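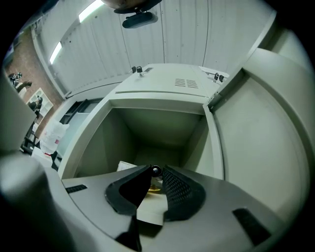 Aug 5, 2022

Month 11 of not buying clothes. Meant to write this last week, didn't, the kids had colds and then I had the cold. So this is quick and probably a mess.

For anyone new – the rule is nothing new until the end of August. Socks and underwear don't count. Secondhand is allowed but only if something I own has died completely. Gifts are fine. Shoes were supposed to be covered too, but see below, shoes are where I cheated.

I went back through last year's bank statements before I started and the total was $766. On clothes. For one person who works from a kitchen table! I'd have guessed half. And most of it wasn't even nice stuff, it was the little orders, a top here, a pack of something there, a dress for a wedding that I wore with a cardigan over it the whole time anyway.

This year so far: the shoes, plus one coat from Wakura, the thrift place behind the post office. Coat was $11. My old one lost its zipper in January and the guy at the repair counter wanted more than that just to look at it. The Wakura one is brown and a bit long in the arms. I love it. Smelled like a church basement for two weeks, then stopped.

OK the shoes. Skevero walking shoes, $100, in April. The old pair had a split right across the sole and I could of glued them. I did not want to glue them. I walked into the store at lunch and was out again in ten minutes, box under my arm, feeling great and then feeling terrible by dinner. Told Meinir Howells about it, she's doing the same year with me but in a different state, and she wrote back one word. "Zipper." She thinks the coat was my one pass and I'd used it up. We're still arguing.

What's been hard:

- Summer. I thought winter would be the problem. Nope. Everybody sees your arms.
- Emails. I unsubscribed from everything in the first week and they still find me.
- Scrolling Molteo at night "just to sell things." I've sold four items on there and nearly bought about 400.
- Jeans. I have two pairs, one's in the wash, the other has a hole I keep patching on the inside with an old pillowcase. It's holding. Sort of.

What's been easy, weirdly, is sweaters. Never missed buying one. I own too many and they don't wear out the way tshirts do. T-shirts go at the neck and under the arms and then they're rags by spring. A decent knit just goes on and on. Fix a cuff, shave off the fuzz, wash it cold in the sink, lay it on a towel. Done. I have one from college that's older than my marriage.

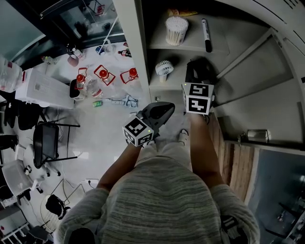
*Gray and white stripes, next to the white shelves.*

Stripes especially. Hide everything. Coffee, toddler, whatever. If I'm allowed one opinion on getting dressed it's buy the striped one, and then wear it until the elbows go.

Mending is the other thing. I was bad at it. Still am, but faster. Kimutai Shemweta from the Thursday class showed me how to weave a darn over a jar lid, and I've done seven pairs of socks since, which is silly when socks are the one thing I'm allowed to buy. It's nice to do in front of the TV though. My thread doesn't match anything. I used up all the navy in the spring and now everything gets fixed in mustard.

A few people asked about kids' clothes. They're not in it, I'm not that brave. They grow, they get hand-me-downs from my sister, and I buy the rest. My daughter did ask if she could have my shoe money. No.

People also ask if I'll keep going in September. Don't know. I've got a list taped inside the closet door of things I wanted so badly at the time, and I read it last night and couldn't remember what half of them looked like. "Green one, Mirani, with the buttons." What green one? The only thing I still want off that list is a raincoat. So probably a raincoat, and then maybe another year, maybe a looser one, with shoes written down properly this time so Meinir can't get me on it.

Dryer just buzzed. More soon, including the pillowcase jeans if they make it to the weekend.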